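Felside Drain Call-outs

Job records from a drainage and plumbing firm, cleaned and put into one table. Each row is one visit to one property. The records cover blocked drains, slow sinks, overflowing gullies, collapsed pipes and the odd lost ring.

Maintained by Funmilayo Ogunleye. Cleaning scripts by Femi Ojo.

Current version: 3
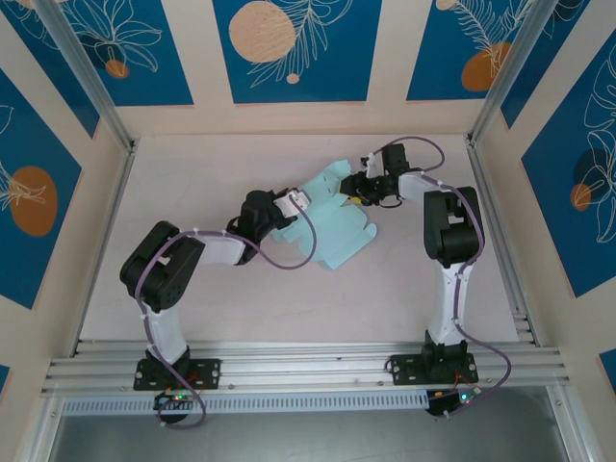
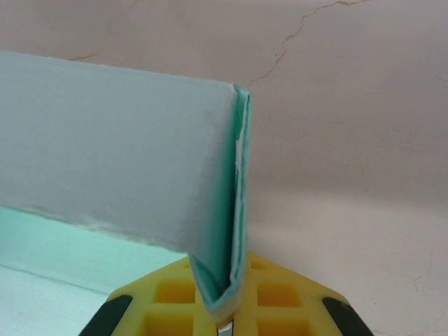
What is in the download

visits.csv - the main table, 3,638 rows
parts.csv - parts fitted, linked to visits by job_ref
codes.txt - meanings of the short codes used in the fault and method columns
changes.txt - what changed between versions

All files are UTF-8 with a header row. Dates have been cut down to month and year. Money is in pounds and includes VAT.

Where the records come from

The firm has two depots, Saltville and Felside. Until the Saltville depot moved to tablets, its plumbers filled in carbon pads and the office typed them up at the end of the day. Felside used a booking program called Tula from the start. The two sets did not match well. Saltville wrote one line per job and Felside wrote one line per visit, so Saltville jobs with a return visit were split by hand using the invoice book.

The raw export had 3,682 rows. We took out duplicates, test bookings made by the office and a few rows with no fault and no notes. If you have version 1, it still contains these.

Columns in visits.csv

job_ref: a letter for the depot and five digits. Return visits share the same job_ref.
visit_no: 1 for the first visit, 2 for the second and so on.
month: for example November. Kept apart from the year to make seasonal counts easier.
year: four digits.
property: house, flat, shop, cafe, school, other.
fault: short code, see codes.txt.
method: how it was cleared. RD is rods, JT is jetting, HD is by hand, EX is dug out, NO is not cleared on this visit.
camera: Y or N, whether a drain camera went down.
depth_m: depth of the inspection chamber in metres, where measured.
pipe: clay, plastic, cast iron, pitch fibre, unknown.
minutes: time on site. Travel is not included.
charge: what the customer was billed. A zero means the work was done under guarantee.
notes: free text, with names, phone numbers and house numbers removed.

Missing values

Depth is the weakest column. It was filled in for 659 visits only, nearly all of them from Felside. Please do not fill the gaps with an average. Chambers in the older terraces are shallow and the newer estates are much deeper, so the average suits neither.

Pipe is marked unknown whenever the plumber left it blank. In version 2 some of these were set to clay because of the age of the street. That has been undone.

Blank minutes mean the finish time was never written down. The charge is still correct on these rows.

Return visits

There are 749 rows with a visit_no of 2 or more. A return visit does not always mean the first one failed. Some were booked in advance, such as a jetting visit after a camera survey, and these have the word "planned" in the notes. Saltville did not always write it, so counts of failed first visits will come out too high for that depot.

Known problems

Root damage has two codes, RT and TR. Both mean the same thing. We left them as found.

Grease blockages at cafes on Shehu Road are over-represented. Several premises there had a monthly contract and every visit is listed, including those where the line was running freely.

Charges went up part-way through the records and the emergency rate changed at the same time. It used to start at 6 pm and now starts at 5 pm. There is no column for the rate, so you will have to work it out from the charge and the minutes.

Spelling in the notes is as typed. "Gully" appears at least four ways.

Suitable uses

The table has been used for planning van stock, for comparing rods with jetting on clay pipe and for a college exercise on cleaning data. It is too small and too local to set prices from, and it should not be used to judge the condition of any one street or building.

Privacy

Addresses were removed before the files left the office. If you find a name or number we missed, tell Funmilayo the job_ref and do not paste the note itself into a public issue.

Licence and corrections

Free to use and share with credit to the Felside Drain Call-outs table. Corrections are welcome through the issue tracker. Give the job_ref, the column and what you think it should say. Femi checks them against the paper pads, which can take a few weeks as the older ones are in storage at Saltville.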